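Arm on the returns bench, two months in – anyone else?

binfill_bev
Posts: 800
I work returns at the Gomasow warehouse, the one that does mixed household stuff. In September they put an arm on the bench next to mine to do the picking out of the bins, and my job went from sorting to what they call "supporting the cell." I've been meaning to write this up because the old thread was all people guessing.

First thing, the pace. I used to do a bin my own way, soft things first, then the hard stuff. Now I set one up, the arm goes at it, and I deal with whatever it leaves. Some of that is fine with me! My wrists feel better than they have in years. But you end up watching a lot, and watching is more tiring than I figured it would be.
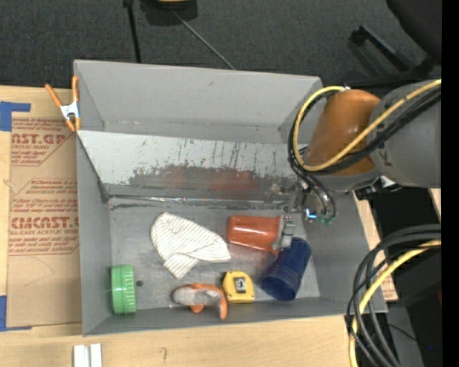
Cups are what I argue with my lead about most. When one is lying on its side I'd grab it by the rim without thinking, and the arm has to come in at just the right angle. Cloth is a coin toss. My lead wants every miss written on the sheet, so I'm doing more paperwork than I ever did as a sorter, on the same pay grade. That last part is what bugs me.

Anyone gotten a new grade out of this? Or even a new job title?

tapegun
We got ours at Flandis last year. 26 people on the floor before, 26 after, so the layoff talk was wrong, at least for us. What changed was who gets the overtime. It all goes to the folks trained on the cell now.

oldmezz
"Wrong, at least for us" is doing a lot of work there. How many temps did you have before? We had 8 every fall and this year we had none. They don't show up in the headcount – same as they never did.

tapegun
OK, fair, I wasn't counting temps. I still think it beats the old bench. You ever do a full shift bent over a deep bin?

oldmezz
Six years of it. I'd still take it over standing next to a machine waiting for it to get stuck.

lunch_at_2
Bevan here. Binfill_bev, ask for the written task list for your role and compare it with your old one. Mine had 6 new items on it, clearing faults and logging misses included. I took it to my supervisor and got bumped up one grade. It took a while and I had to ask twice.

quietpallet
Our site went with Lemex to set everything up and the training was one afternoon. I like the work, but I learned most of it from the guy on nights. If they're going to call it a skilled job they could train us like it is.

binfill_bev
Thanks, lunch_at_2, I'm asking for that list tomorrow. Quietpallet, one afternoon is still more than I got, mine was around 8 slides and a signature sheet.

oldmezz – I get it, I do. Some days I miss just having my hands in the bin. Did they give you any say in which bench you ended up at?

oldmezz
Nope. It was on the schedule when I came in.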